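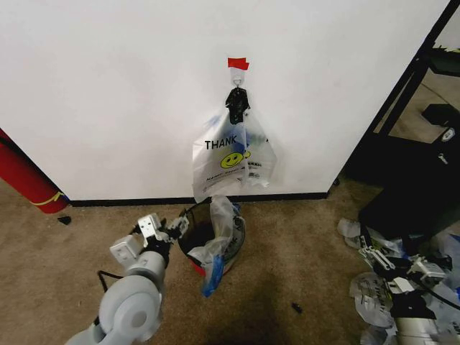

COMMUNITY & ENVIRONMENT

Dameck's soft plastics trial to stay for good

May

Dameck residents will keep their soft plastics collection, after the council voted to make the Hover trial permanent and extend it to the streets north of the railway line.

It's terrific news for a program that began with one cage behind the library and a hand-lettered sign. Over 15 weeks, households dropped off 594 kilograms of bread bags, chip packets, cling wrap, frozen pea bags and the crinkly sleeves that flowers come in. Anyone who has tried to fill a bucket with bread bags will know how little they weigh, and what a mountain that must have been!

Hover now has 29 drop-off points, most of them in places people were going to anyway - the pool, both primary schools, the bakery on the main street, the op shop and the footy club. The pool has been the surprise star. Its bin filled so quickly during swimming lessons that it had to be emptied twice a week, and the kiosk has since moved its lolly rack to make room for a bigger one.

Almost 200 households joined the home kit list as well, which gets them a collection sack and a fridge sheet explaining what can go in. The first lot of kits went in a morning. More are being printed now, with larger type and a clearer note about the items that cause the most trouble: foil-lined coffee packets, biodegradable dog bags and anything with food still in it.

Collected plastic is sorted and baled at the council depot, then trucked out to be made into garden edging and bollards. The first batch of edging has already come back to town and is in the ground around the new native bed at the skate park, where it looks fantastic beside the kangaroo paw. A second batch is set aside for the community garden, which has been wanting to replace its rotting sleepers for years.

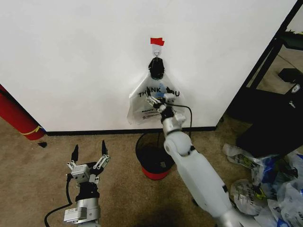
Alex Kravchuk
Community reporter

Collecting the stuff is only half the fun, and Hover has been just as keen on getting people to use their bags again before they hand them over. Plenty of us have a stash somewhere at home, whether it's a drawer that won't shut or a takeaway bag with THANK YOU across the front hanging from a hook on the wall. The advice is to put those to work first. A shopping bag that still has its handles can line a bin, carry wet bathers home or keep muddy boots off the back seat, and it can still go in the collection once it's shaken out and dry.

The library's bag swap has grown out of the same idea. Sturdy totes and cooler bags go on a rack by the returns chute, and anyone who has left theirs in the car (again) can take one to the shops and bring it back whenever they're next in. The rack was empty for most of its first fortnight, then a big spring-clean donation arrived and it has been full ever since. There are some real beauties on it at the moment, including a quilted one with a lining made from old tea towels.

The extension will bring new bins to the medical centre, the bowls club and the general store on the lake road, and the depot will get a second baler to keep up. Apartment blocks can ask for a shared bin too, so long as there's somewhere under cover to put it. Rain has been the trial's one persistent headache - wet plastic sticks together and has to be spread out on racks before it can be baled - so all of the new outdoor bins will have hinged lids.

Businesses are welcome to bring in pallet wrap and bubble wrap, but those need to go straight to the depot and not into the street bins, where a single load can fill the lot.

The street bins are emptied before 7 am, so the best chance of finding space is in the morning. Items should be clean, dry and empty, and placed in loose. A map of all the drop-off points is up at the library and the council office, and home kits can be ordered at either counter. They're free, and the new sacks come in a very cheerful green.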